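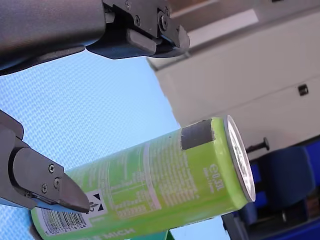
Tiltix started as a set of scripts for replaying gripper logs. Hanyu Shao wrote the first of them to find out why a two-finger grasp controller at Badport kept closing on cylindrical objects at the wrong angle. The project is now a grasp planner with its own scheduler and its own bug tracker, and version 14 was tagged on Dec 30, 2024.

Shao describes the core problem as one of frames. "The planner thinks in the object frame and the controller thinks in the wrist frame. Between them there is a transform that is always a little old." In earlier releases the transform was read once, at the start of the approach. It is now read on every control tick, and the approach path is corrected while the fingers are moving.

A drinks can lying on its side is one of the standard test objects. According to Shao, it exposes most of the weak points in a perception stack. "You get a shiny lid, a curved printed surface and a long axis that the depth data only half supports. If the fit picks the wrong axis, the planner will give you a very confident grasp on nothing." The pose estimator, a separate package called Xolalpa, fits a cylinder to the depth points and then uses edges in the color image to settle the axis direction. Printed text helps. So do barcodes, which have strong parallel lines.

Timing took longer to fix than accuracy. A full replan used to need 169 milliseconds on the lab machine. It now takes 62. Most of the gain came from caching collision checks between ticks and dropping any check whose inputs had not changed. "The first cache was wrong," Shao said. "It kept results across a change of tool geometry. We found that by hitting a bin."

Two-arm work is less settled. Each arm runs its own planner instance, and a small arbiter, Zukness, decides which one may enter shared space. The arbiter reserves swept volumes for the next 13 ticks. Shao considers this too conservative for tasks where both grippers need to be near the same object. "It will hold the second arm back when there is plenty of room. I would like reservations per finger, but the bookkeeping is ugly and I haven't found a version I trust."

Asked about learned policies, Shao was brief. The planner already accepts grasp candidates from any source, provided they arrive with a pose and a score. "I don't mind where a candidate comes from. It goes through the same checks."

The next release is planned for January. It will change the log format, and old logs will need to be converted before they can be replayed.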